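Notes on the Trivari thruster balance

Tuesday, April 3, 2018

The second run of the torsion balance finished last night, and the answer is the same as in October: no thrust I can separate from the drift. I am posting the method anyway, as Tibor Bárány asked for it twice in the comments.

The claim being tested is that an asymmetric resonant cavity pushes against nothing and moves. My cavity is copper, spun by Dénes Sipos, with the wide end closed by a flat plate. The amplifier gives 7 watts on a good day. The balance is an aluminium beam on a pair of flexure bearings, with an oil damper at one end and an optical displacement sensor at the other.

Calibration is done with an electrostatic comb. I apply a known voltage, read the deflection, and repeat at the start and end of each session. Between the first and last calibration of this run the zero had moved by more than the effect I was looking for. Most of that is thermal. The amplifier warms the beam, the beam grows, the centre of mass shifts and the sensor reads it as a force. It has the same slow rise and slow decay that appears in several published traces, which made me uneasy about them.

The log has 2,779 samples with the power on. I then turned the cavity through 180 degrees and repeated the whole set. A real thrust should change sign. Mine did not.

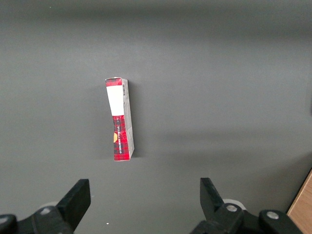 The other suspect is the supply cable. Current in the leads interacts with the Earth's field, and a short untwisted length is enough to produce a steady push. Attila Balogh suggested replacing the cavity with a plain resistor that draws the same current. With the resistor fitted, the balance still moved, in the same direction and by a similar amount.

So the next version carries its own battery — no leads across the pivot at all — and the amplifier goes on a separate heat sink below the beam's centre line. Mared Harries has offered the use of a small vacuum chamber, which would remove the air currents but make the heating worse. I have not decided. The raw data files are on the downloads page, with the 2 calibration tables in a separate folder.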